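The Second Pair
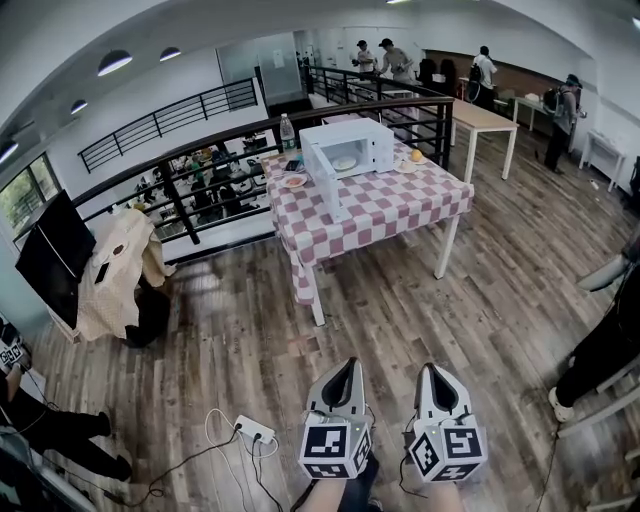

Photo: Nindeo / Warkora project

The quote from Nirnport came to 1,876 for two grippers, cables included, training extra. I read it twice on the stairs and went up to see what we already had.

The microwave stood open on its checkered cloth with a plate of food inside. An orange waited on the right.

"With a second pair we'd get 70 meals a shift," said the project lead.

"Who eats them?"

She turned a page. Spares were 487. The stepladder, I noticed, wasn't in the budget at all.

"And when the first pair breaks?"

"It's rated for 5 years."

"By whom?"

"Nirnport."

Downstairs people sat at their desks – they had been promised new chairs in April. I wrote "chairs" in the margin, then the price of a microwave, and kept hold of the pen.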